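Livotent Refurbished Desktop Tower

From the Farley workshop shelf. Updated Monday, April 23, 2018

I've been selling refurbished office towers for a good while now, and the Livotent is the one I keep pointing people to when they want a plain, solid computer that they can open up and change later. It starts life as a big-name business desktop, gets a full going-over, and leaves with a fresh install and a power cord. No glowing fans, no glass window!

I like these older office cases a lot. The side panel comes off, you lay the tower down flat, and you can get your hands in without scraping your knuckles (well, mostly). If you've only ever used a laptop, have a look at how much room you get.

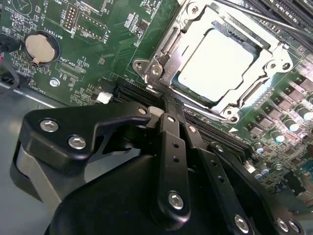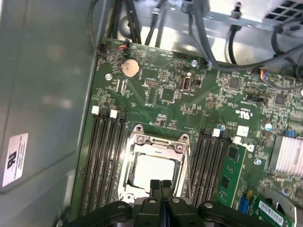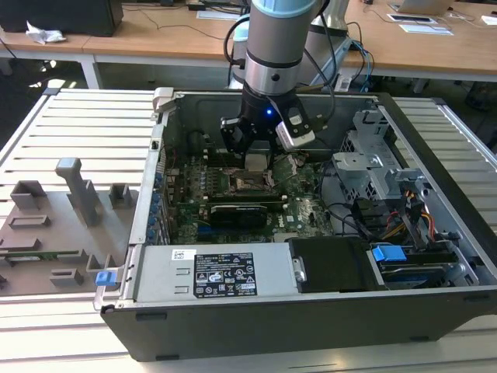

Every Livotent gets new thermal paste and a new coin battery before it goes out, plus a good blow-through with the air line. I also run it under load overnight and send the test sheet along in the box. If a memory slot doesn't read properly, that board goes to the parts bin and I start again with another one.

You can order it with a spinning drive or a solid state one. Please get the solid state – it costs $80 more and you'll notice it every single morning. We have the Aravena keyboard and mouse set if you need one, and the Privetti foam sleeve for shipping is included either way.

A few people have asked me whether they can swap the processor themselves. Sure you can, but check the model against the board first and be gentle with the socket. Bent pins aren't covered, and I've bent enough of my own to know how that afternoon goes.

The warranty is 2 years on parts, and you pay the postage one way. Boards and power supplies are in good supply at the moment, while drive cages are a bit thin until the July delivery. If you want a second drive fitted, put that in the order notes and I'll check what I've got before I charge your card. Local pickup is fine too – just ring the bell at the side door.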